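Worktop gallery: the back room at Terkolley

Published November 16, 2024

The long table in the back room was sanded and oiled in April, after a good many years of mugs, solder and parcel tape. We put it off for a long time. The old varnish had gone cloudy at the window end and was lifting in patches near the door, and every time a roll of paper was dragged over it a few more flakes came away.

We used a finishing oil from Delton, in the brown shade, and a Kavance sander on hire. The first tin ran out well before the end, so there was a gap of a few days between the two halves. If you know where to look you can find the join. It has faded a good deal since the summer.

Total spend was 167 pounds, including the sander, the sheets and the second tin of oil. Nearly 100 of that was the oil.

Pictures of the table are below. Click on any of them for the larger size.

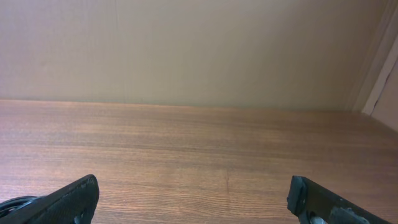 The back edge of the table, where it meets the beige wall. The grain runs along the length. 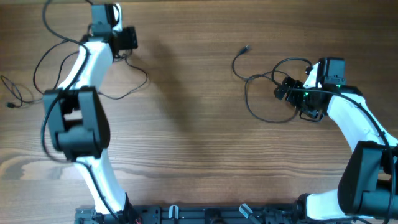 Looking down on the tabletop, with a paler, swirling patch in the grain at lower left.

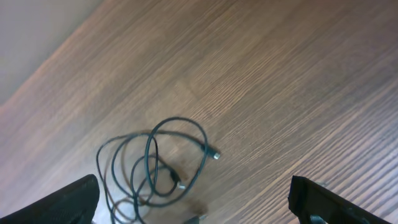

Closer to the grain, with a thin black cable in loops on the wood.

The oil needs very little looking after. We wipe the table down with a damp cloth and then a dry one, and leave the polish in the cupboard. A light coat once a year should be enough. The tin says to wait eight hours before putting anything on it, but in a cold room we would leave it overnight.

For anyone planning the same job, these are the notes we kept:

Start with a coarse sheet only where the varnish is thick. We went over the whole top with it and had to spend longer on the finer grades to get the scratches out.

Work with the grain. The sander will cut across it quickly enough, but the marks show once the oil goes on.

Vacuum twice, then wipe. Dust left in the corners by the wall ends up in the first coat.

Put the oil on thinly. Our first coat was too heavy and stayed tacky until the following evening.

The shelves come next. They are the Zheng ones, bought second-hand, and the brackets are rated differently from one set to the other, so they need sorting before anything is fixed up. We have a box of 1000 screws left over from the flooring, which ought to see the job through. The legs of the table still want doing as well, and will probably wait until the spring.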